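Josura Workrooms
Equipment / Room 4 / Oval Table Room

Room 4 — Oval Table Room

Room 4 is let by the hour or by the half day with the equipment listed on this page. It is set up for table work: sorting, packing, product checks, small appliance demonstrations, paperwork. It is not fitted with a sink or extraction. For wet work or anything involving solvents, book Room 2.

Item code: JOS-R4
Seated capacity: 4
Standing capacity: 12
Minimum booking: 2 hours
Access: shared entrance, stairs only

Table

White oval table, Flornis range, supplied by Jirkelholm. Length 200 cm. The oval shape has no corners to walk into and can be worked from any side, so two people can face each other across the width with a shared set of items between them. The top is light enough in color that small parts, pens and dark cords are easy to find on it.

The top reflects. If you are photographing items, shift the lamp or lay down a matte cloth. One gray cloth is kept with the room kit and should be returned folded.

Do not cut directly on the surface. Do not place heated tools on it face down. A silicone mat is supplied on request for irons, tongs and dryers.

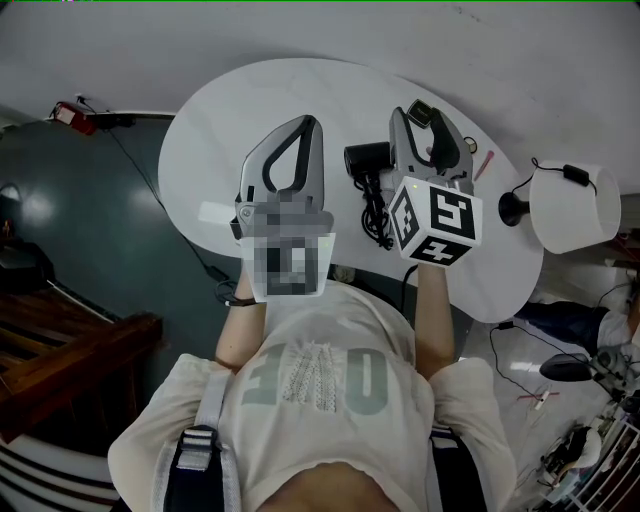 Table lamp

White drum-shaped shade on a black base. Intended as fill light for close work, with the ceiling fixtures left on. The lamp may be moved anywhere on the table as long as the cord does not cross the walkway to the stairs. Bulb changes are done by staff. Report a failed bulb at the desk and a second lamp will be brought in.

Hair dryer

Black, corded, supplied as a standard demonstration item. Used mainly for drying labels, lifting adhesive price tags and warming shrink film. Run it from a wall outlet only. Extension reels are not permitted with this item. Let it cool before coiling the cord, and coil loosely; do not wrap the cord around the handle.

The dryer is not licensed for salon use in this building. Hairdressing classes should bring their own equipment and declare it on the booking form.

Ceiling lighting

Fluorescent fixtures mounted overhead, switched from the door. The ceiling is corrugated white metal. Nothing may be hung from it or clamped to the beam, including backdrops, cameras and signs. Freestanding backdrop supports can be rented separately (see Higuchi stands, Accessories).

Allow a minute or two for the light to settle before setting a white balance. Users who need constant color should rely on their own lamps and switch the fixtures off.

Power

Outlets are on the walls. There is no floor outlet under the table. Cables to the table should drop straight down from the edge and follow the wall, not the shortest line across the floor. Adapters left plugged in at the end of a booking are held at the desk until the end of the month.

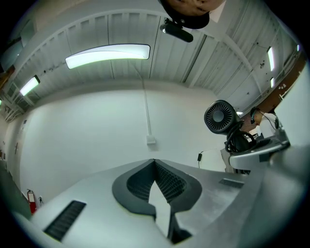
Equipment notes: Miyuki Ueda
Checked in April by Nosipho Kekana

Walls and finish

Part of the room is painted dark teal-green, with white above. The remaining walls are plain white and suit most product photography without a backdrop. No tape, pins or adhesive hooks on either color. Marks on the teal paint cannot be touched up locally and are charged as a full repaint of the panel.

Stairs

White steps with dark striped edges, dark brown wooden railing. Bring heavy cases up in two trips — there is no hoist.

Fire extinguisher

Red, with black hose, hung on the wall. Keep the floor in front of it clear at all times. Bags and coats go on the rack outside.

Booking

Send requests to Rin Oshima with the room code, start time and a list of any powered equipment you are bringing. Changes to the layout must be requested before the booking begins.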